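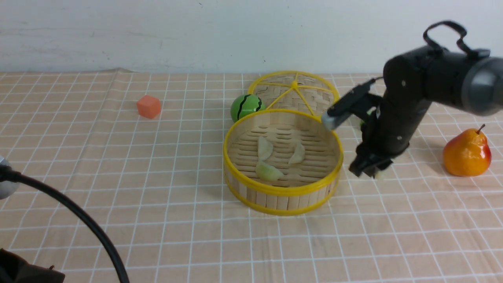 Day one of the dumpling robot at work. I've been steaming and packing dumplings at the Tenstead kitchen long enough to have opinions about this, and my break is 20 minutes, so here we go.

Management called it "a new colleague" in the email. My new colleague has its own outlet and didn't have to sit through the hairnet video.

The pitch, as delivered to us next to the hand sinks: the arm takes the plating line, we move to "higher-value tasks." I asked what the higher-value tasks were. There was a slide. The slide said "quality."

So now I do quality. Quality means I stand beside the arm and look at dumplings. I used to look at dumplings while also moving them, which I guess was the low-value part.

The company that sets these up is called Cekolbridge and they are, annoyingly, very nice. They brought pastries. It's hard to resent people properly with a cherry danish in your hand.

They also asked us real questions, like how we pick up a dumpling without tearing it. I have done it thousands of times and had no answer. "Gently" was my contribution to science. The woman wrote it down anyway.

Turns out (sorry, I hate starting posts that way too) there's a whole list of stuff my hands know that I don't. You come in from the side. You don't grab the pleats. If the skin sticks you wait a second and sort of roll it. I had to watch my own fingers to find this out. Weird afternoon.

Someone asked if I should be teaching the thing that's taking my spot. Fair. I've been told in writing that there are no layoffs through November. I've also been told in writing that the parking lot would get repaved, so I'm keeping both emails in the same folder.

For the record, the numbers they gave us: our line packed 439 baskets on a good shift. The arm's target for the first month is 113. I did not say anything. I did stand up a little straighter.

The strangest change is the noise. The plating line was where everybody talked. Divorces, baseball, whose kid got into what. Now two of us are at that end and the others got moved over to sauces, where the fans are so loud you have to communicate like divers.

I put that on the feedback form under "Other." The form has one line for Other.

What I'll give it: my wrists. I've worn a brace on the right one on and off for years and this week it's been in my locker the whole time. Nobody put that on a slide and it's the only thing on the list I'd pay for.

Also the shift lead is now certified in something. She had to do two days of training over at the Sowerby site and came back with a lanyard and the authority to press a button. She's being normal about it. The rest of us are not.

There's a pay bump for people who do the training, by the way. Not a big one. It was on page 2 of the handout, under the part about closed-toe shoes, and I'd suggest everyone at the other sites go read page 2.

A guy I know at the Severau plant (frozen, different company) says they got theirs a while back and the jobs didn't vanish, they got lonelier. Same number of people, farther apart. I keep thinking about that one.

Things I've asked for: one of the sauce stations moved back to our end, the training offered to the night crew too, and a stool. If I'm going to be paid to look at dumplings, I can look at them sitting down.

Update on the above: the stool is "under review." The stool is 2 feet tall and costs less than the danishes.

OK, break's over. Going back in to supervise. Will report if I get the stool.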